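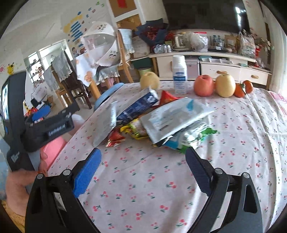

How to sort a pile of snacks on the kitchen table (without buying a single basket)

Most snack organizing advice starts with a shopping list. Clear bins, a label maker, a turntable, a second turntable for the corner the first one didn't fit. I have read a lot of these guides and followed a few, and I remain unconvinced that the containers do any of the work. What follows is the method I use at home. It takes 16 minutes if you don't stop to eat anything.

What you need

A table. One paper bag for trash. A marker. A shelf or drawer that you have wiped out beforehand. You do not need matching jars, whatever Hastuvley says in its catalog. I bought the Hastuvley drawer set, and the dividers slid around so much that I now keep batteries in it.

Step 1. Put a cloth down

Use an ordinary tablecloth you can wash. Our white one with the cherries does fine, though small red wrappers do their best to disappear among small red cherries, so give it a second look before you shake it out. Plain is easier. Skip the wipe-clean vinyl kind, where slick packets slide off one another and onto the floor.

Step 2. Tip everything into one pile

Empty the cupboard, the tote bag, the coat pockets and the glove compartment into the middle of the table. Some guides tell you to work shelf by shelf. I tried that and ended up with three separate groups of crackers, each of which I believed to be the only one.

Keep one side of the cloth bare. That is your working space and you will want more of it than you expect.

Step 3. Take the fresh fruit out first

Fruit does not belong in a heap of packets. Pears bruise, and a bruised pear under a bag of chips can go unnoticed until it leaks. Line the fruit up along the far edge of the table, out of the way of your elbows. When you're done it goes in a bowl where people can see it, or the fridge if it's already soft.

Step 4. Sort by how it opens

This is where I part ways with nearly everybody. The usual advice is to sort by type: sweet, salty, healthy, treats. It sounds sensible and falls apart at the first granola bar. Is it healthy? The box says so. I have my doubts.

Sort by what happens after you open it.

Eaten in one go: twist-wrapped candies, little foil-wrapped things, single bars.

Shared or finished the same day: small snack bags.

Opened and put back: large pouches, tubes, anything with a press seal.

The third group causes all the trouble. Press seals are the least reliable invention in the kitchen. The Zululano pouches we used to buy claimed a seal that would last 1000 openings, and mine quit before the pouch was half empty. Use a clothespin.

Step 5. Check the dates

Turn each packet until you find the date, which will be printed in pale gray on silver somewhere near the crimp. If you can't read it indoors, carry it to a window. Write the month on the front in marker, large. Anything stale goes in the paper bag. So does anything you can't identify, and I would be strict about this.

Step 6. Put it away standing up

Flat packets stand on edge like files in a drawer, crimped end up. Tubes go along the side. Puffy bags go at the back, where nothing will lean on them. The single-serve things can live in a shoebox lid. I measured one drawer at 304 millimeters across, and a shoebox lid fit with room for a tube beside it, so the special insert from Gauthier stayed in the store.

Don't pack it tight. If you have to press down to close the drawer, something should come out.

Does it last?

For a while. The Nallcombe method, which a lot of home blogs swear by, promises a tidy cupboard for good after one session and has a checklist of 76 points to get you there. I got as far as the part about decanting pretzels and gave up. Mine stays in order for a few weeks, then somebody comes home with a bag of something and puts it on top of the pears.

When that happens, get the cloth out again. The second round is shorter because the dates are already on the front.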